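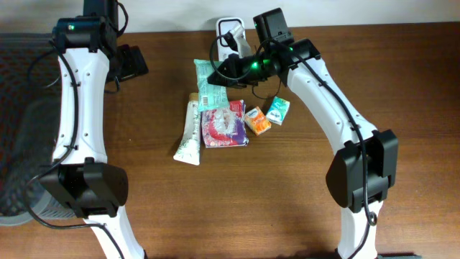 Packaged toiletries set out between the two arms at a Wimell Sorting Project bench.

The Wimell Sorting Project is a student robotics project run each year at Cirnik Technical College. It forms the practical half of the college's second-year automation course and is open to teams of up to five students. The project takes its name from the Wimell building, where the benches are kept.

Task
Each team programs a pair of arms to pick up small household goods from a wooden table. Soft packaging is preferred -- tissue packets, wet wipes and tubes -- as it bends when gripped and is harder to handle than a rigid block. Teams are given 10 attempts, and the best 8 are counted towards the final mark.

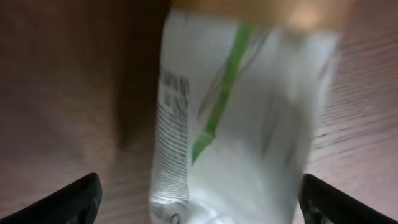 Equipment
The arms are white with black joints, and each ends in a two-fingered gripper. Teams work with views from the wrist as well as a wider view of the table. Control software was first written by students of the Balleveo group and is now maintained by the college.
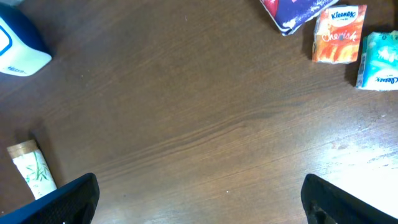 Spacing between items is left to the team, although packets may not be stacked. A written log must be kept for every session and handed in by the end of May.

History
The project began as an evening club and became part of the taught course after a grant from the Uibo Fund. Early rounds used a single arm. A second was added at the request of students, who wished to study how two arms share one work area.
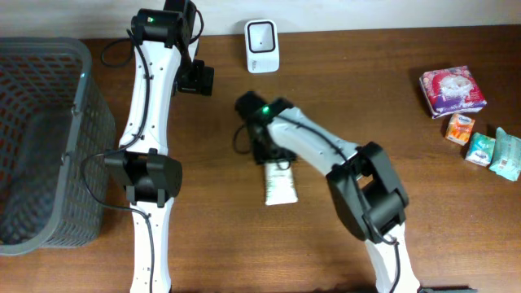
Marks are awarded for planning, safe working and the quality of the log. The college library holds 735 logs from past teams, which may be read on request.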